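Chapter 11
Blocks, Balance and the Space Between

by Celina Lis

Before we get to any formulas, I'd like you to borrow a few painted blocks from the nearest toy box, mark off a square on the table with black tape, and simply play for a while -- yes, really!
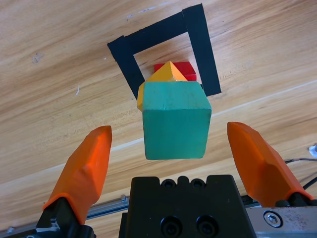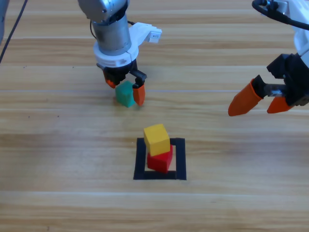

Colored blocks and a taped square.

Most of us learned to stack long before we could spell the word "gravity," and our hands still remember a good deal of it. In this chapter we'll put words to what they know, beginning with the center of mass and then going on to overhang (my own favorite -- see Section 2).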